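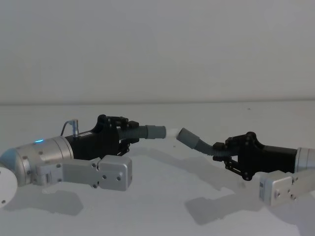
The football ground at Urkenley reopened its training center in August, and anyone who remembers the old place (leaking roof, one shower for two teams) will be glad to hear that it was worth the wait. The new pitch is drained from underneath and watered from the side, and the ground staff, who used to drag everything across the grass by hand, now swear by gray corrugated hose, the bendy kind you can hold up by both ends. Zultville, who share the ground with Breathnach Rovers, have already moved their youth sides over, and 136 youngsters are signed up for the autumn.

It has not all gone smoothly, of course – the access road is still gravel for the last 200 yards, and parents have been asked to park by the church and walk up. The club says the surfacing will be finished before the league season gets going in earnest, and we do hope so.

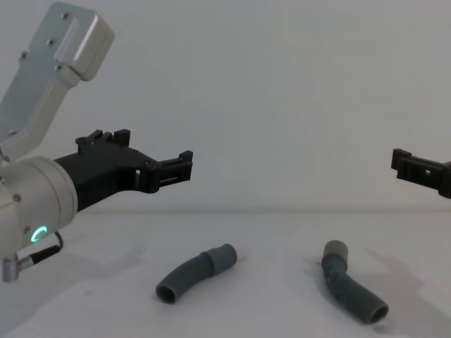

Two pieces of dark gray corrugated hose on a white tabletop.

The first home match on the new pitch drew a crowd of 455, a lovely turnout for a damp evening, and the tea hut sold out of pies well before half-time. Season tickets are 40 dollars and can be bought at the gate.

2022-09-20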